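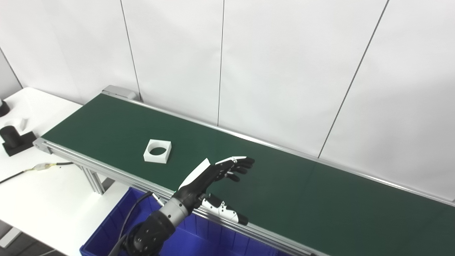 White block with a round hole, on the green belt.

Hi Lorraine,

Quick catch-up on the Sisley grant before your board meets. I know you wanted two pages, but most of what you need is in here and I can send the spreadsheet if anyone gets nosy!

The evening classes are going really well. We had 447 sign-ups between June and the end of last week, and 40 of those are people who came to the taster night at Yeoman and then dragged a friend along. Beginner bookkeeping is still the big one (I did not see that coming when we wrote the bid). Conversational Spanish is full on both nights, so I've opened a waiting list and I'm trying to talk our tutor into a Saturday morning.

Money next. We've spent $1,082 on printing and textbooks, a bit more than planned - the Spanish workbooks went up in price between the quote and the order. I've moved $495 over from the publicity line to cover it, as you and I discussed on the phone. Room hire at Inine is paid through the winter and they've finally fixed the heating in the upstairs room, hooray.

The part I'm less happy with is Erisach. We promised you a daytime group out there and we haven't got one going yet. The bus times changed over the summer and the 10 o'clock start just doesn't work any more. I'd like to try 11:15 and run it for six weeks before we decide anything. Is that okay with you, or does it need a formal change request?

Learner surveys go out next month and I'll send you the comments as they come in, good and bad.

Thanks as ever,
Jo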